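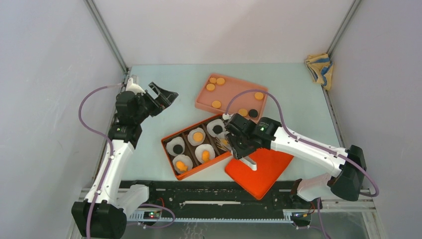

How to Take a Sticky Drawer Apart and Get It Sliding Again

I put up with a bad dresser drawer for most of a year. You know the kind, where you pull the left side and the right side stays home. Then one Thursday evening I yanked it so hard the front came off in my hand, socks everywhere, and I decided enough was enough. I've since done every wooden drawer in the house (yes, I got a little carried away) and it's a really satisfying job once you get going!

This is for old-style drawers that run wood on wood. If yours has metal slides with ball bearings, you want a different page.

What you'll need

A candle stub or a block of paraffin
Sandpaper, 120 and 220 grit
Wood glue
A pencil
A rubber mallet, or a hammer and a folded towel
Two clamps long enough to reach across the drawer

Step 1. Empty it and pull it out

Take everything out, all the way down to the paper liner. Slide the drawer out and flip it over on a blanket. While you're down there, shine a flashlight into the hole and look for lost stuff. I found a tape measure and 11 buttons.

Step 2. Find where it rubs

Look along the bottom edges of the sides for shiny or dark spots. If you can't see any, scribble pencil along both edges, push the drawer in and out a few times, and check where the pencil has smeared away. Do the runners inside the dresser too.

Step 3. Check the corners

Grab opposite corners and wiggle. If it moves like a cardboard box, the joints have let go. Tap them apart gently, scrape off the old glue, put in fresh glue and clamp it up. Measure corner to corner both ways before you walk off. The two numbers should match, and if they don't, shift the clamps a bit until they do. I left mine overnight, and my friend Telmo Sarmiento, who taught me most of this, says six hours is plenty in a warm room.

Step 4. Sand the high spots

Start with the 120 and only hit the places that rub. Go slow! Ten strokes, try the fit, ten more. Finish with the 220 and wipe off the dust.

Step 5. Wax it

Rub the candle hard along the bottom edges and the runners, then slide the drawer in and out a bunch of times to spread it around. Skip the cooking oil, it goes gummy.

If it sticks again in August, wait for drier weather before you sand any more off. Mine loosened up by November with just another rub of wax.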